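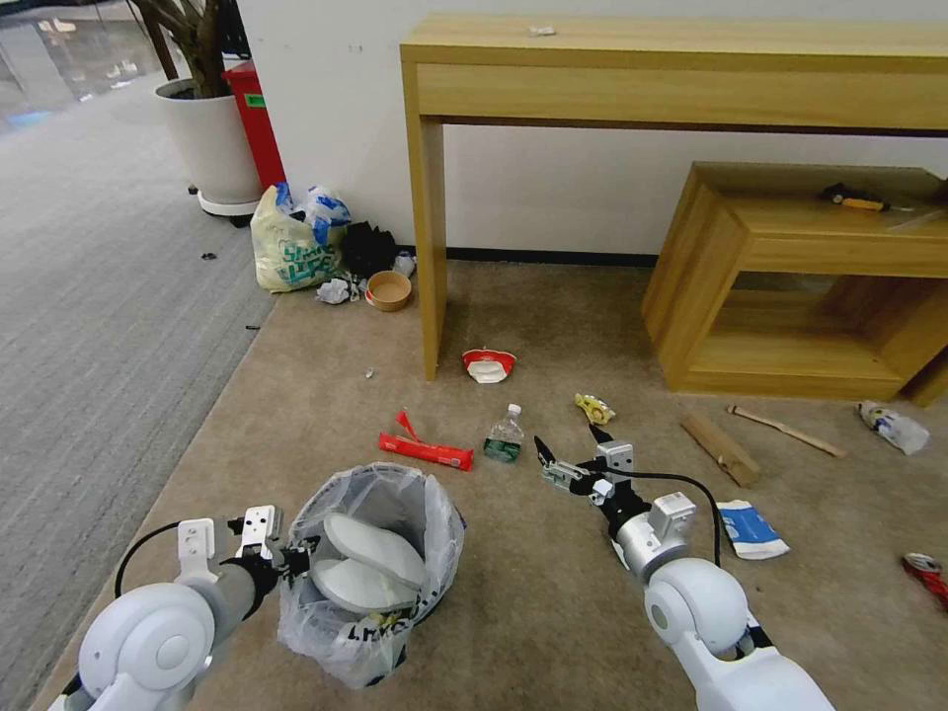

Cups, cartons and wrappers on the carpet near the console table, with a lined trash bin nearby.

Residents of Kasten can now bring mixed household litter from small clean-ups to the Fakach reuse center, and the center has started short evening sessions on how to sort it. The sessions began in November and take place in the ground-floor rooms on Tallard Lane at 6:30 p.m.

The idea came from Heike Reinholz, who runs the household advice desk at Fakach. She noticed that many people who visit the desk know what to do with glass and newspapers, but stop when they must decide about small things: the wrapper from a snack, a paper cup, a piece of wood left from a repair.

"People put everything in one bag, and then the bag is closed and the question is finished," Reinholz said. "We want them to look at the floor first, and then at the bag."

For this purpose the sorting is practiced in a furnished room and not at a table with labels. Participants work on a carpet with normal furniture close by. They must look under the low shelf and behind the table legs, where small pieces are often forgotten. Each session takes 50 minutes and has place for a small group. The price is $2, and children who come with an adult do not pay.

Drink cans and plastic bottles are separated first. Cartons are opened and made flat. Wood is kept apart - the center has its own box for it, and longer pieces are passed to the workshop next door. Food wrappers and dirty paper go to the trash bin, which has a plastic bag inside.

Gunther Sauerland, who teaches the sessions, also asks participants to decide what is not litter at all. Slippers, for example, stay in the room and go back to their place near the door. In his opinion this is the part where families discuss the most.

"One person says it is garbage, the other person says it is still good," Sauerland said. "I do not give the answer. I only ask them to agree before it goes in the bin." 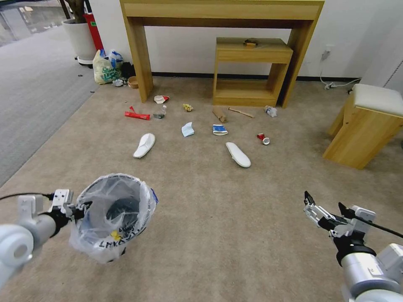

Cost and registration

The center received a grant of $2,000 from the Rustaletti Fund for the first season. Most of it was spent on bins, bags and a new carpet, and the rest pays for the printed sorting guide. The guide has been printed in 200 copies and is free at the front desk, also for people who do not come to a session.

Registration is possible at the front desk or by telephone during opening hours. Groups from schools and housing associations are asked to write to Reinholz in advance, as their sessions are held in the morning. Participants should wear clothes in which they can kneel, and gloves are given at the entrance.

The center does not accept paint, batteries or broken glass in the sessions. These must be taken to the town collection point as before.

If there is enough interest, Fakach plans a second course in spring about kitchens and storage rooms.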